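Ticket: Lanstead cell, block sort by color, slow and dropping parts
Opened: 01/04/2025
Status: open, waiting on Clasbridge
Priority: medium

Problem
Tidy-up job will not finish without help. Task is the simple one, pick loose toy blocks off the table and put each with its own color. Two arms, Ivel build. Over the last test block we logged 1,902 picks, 1,446 good. Rest were misses, wrong bin or dropped on the way.

Tried so far
Restarted both arms. No change.
Re-ran wrist camera calibration on the right arm. Slightly better on single blocks, still bad on piles.
Slowed approach speed by half. Fewer knocks but now its painful to watch.
Swapped gripper pads from the Pillay kit. No real difference.

Pink goes in the left white bin, green in the right one, yellow in the teal tray. That part of the config is correct, checked it twice.

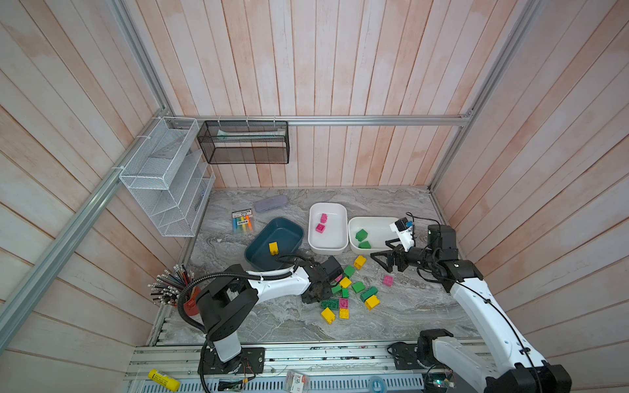
Flat pieces are the worst. Gripper closes on top of them and comes up with nothing, then the log says "success" and it moves on. 229 of the bad picks were that. Need the grip width check turned on, I can't find where it lives in the new menu.

Second issue, blocks touching each other. Arm goes for one, shoves its neighbor, then goes back for the neighbor at the old position. Should re-scan after every pick. Does not.

Update
Re-scan forced on by hand. Misses on piles down, cycle time way up. Ran 487 picks like this, no arm faults.

Customer question was can it do a kids craft table at the end of the day. My answer for now is no, not unattended. Loose blocks spread out, yes. Anything heaped up, somone has to stand there.

Next
Clasbridge to send grip width setting. Leave re-scan on until then. Do not close this ticket.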